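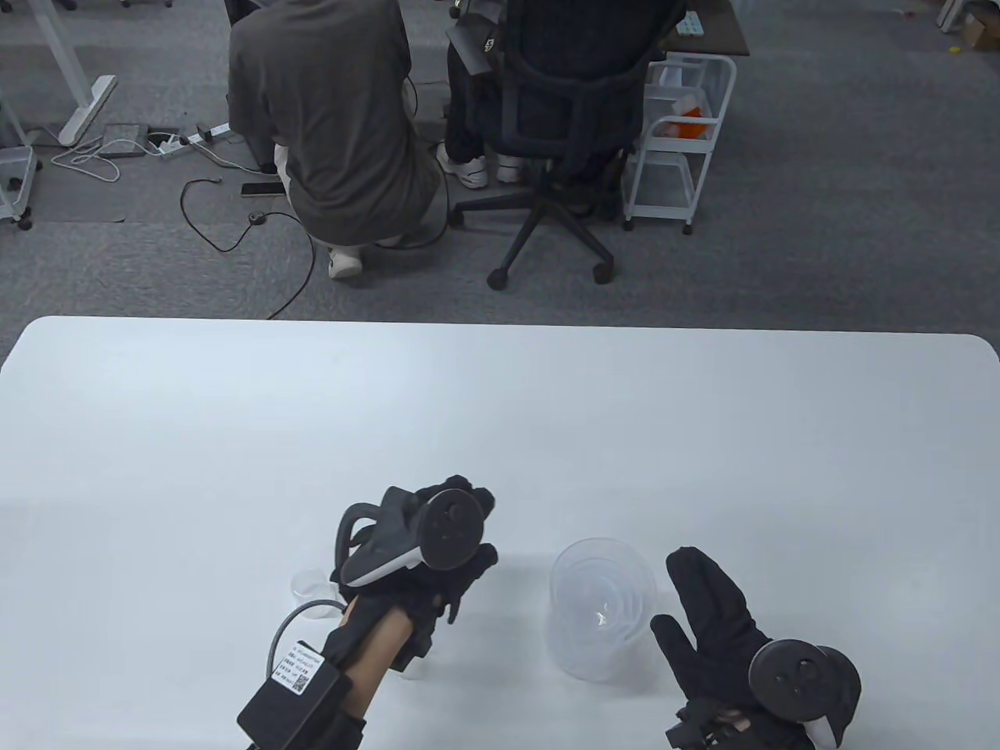

Left glove dropping out, and what it did to a day of takes

Home Posts Robots Bench notes About Search

July 2025

I lost most of a session to a fault in the left glove and want to write it down before I forget the order of things.

The task was cups. You take one from the nested stack, set it down on the table, go back for the next. Each take is short, and we had a target of 3000 for the set. The fingers come from the gloves and the hand position comes from the VR controllers strapped on the back, so there are two separate streams per hand and they have to agree on time.

At take 754 the replay looked wrong. The right hand was fine. On the left, the wrist moved to the stack and the fingers stayed exactly as they had been at the start of the reach. Then they jumped to closed in a single step. I assumed it was a one-off and deleted it. It came back a few takes later, and then I went back through the earlier ones and found it there too.

The first thing I blamed was the wireless. I moved the receiver closer and it made no difference. Then I swapped controllers, which was a waste of time because tracking had never been the problem. Idun Lie was the one who asked me to hold my arm still and bend only my wrist. The finger values froze every time I bent it past a certain point. Straighten it and they came back.

So it was the cable from the wrist box up to the glove. Reaching over a stack of cups bends the wrist more than our earlier tasks in Mallcombe did, and the plug was taking the load. With the glove off I could see one side of the connector had lifted slightly.

The part that bothers me is the software. When the glove stops sending, our recorder repeats the last good value and says nothing. For a recording that means bad data. If the same stream had been driving the arm at Ustlow, the gripper would have kept squeezing, or kept holding, with no input from anybody. I had that exact setup booked for the week after. I cancelled it.

What I changed:

- New cable, with a slack loop taped to the forearm so the plug can't be pulled.
- The recorder now stops the take if finger values are more than 3 samples old.
- In live mode the arm holds position and a tone sounds. You have to press a button to start again.
- Wrist bend test before each session, both hands.

I had a similar dropout in February and put it down to a low battery. I never checked. It may have been the same cable.

Frame 3673 of the long calibration file has the clearest freeze in it, if anyone at Geseo wants to look. I've left that file alone and moved the rest of the bad takes to a separate folder. The Ustlow booking is still open until I've had the new stop condition running for a full day.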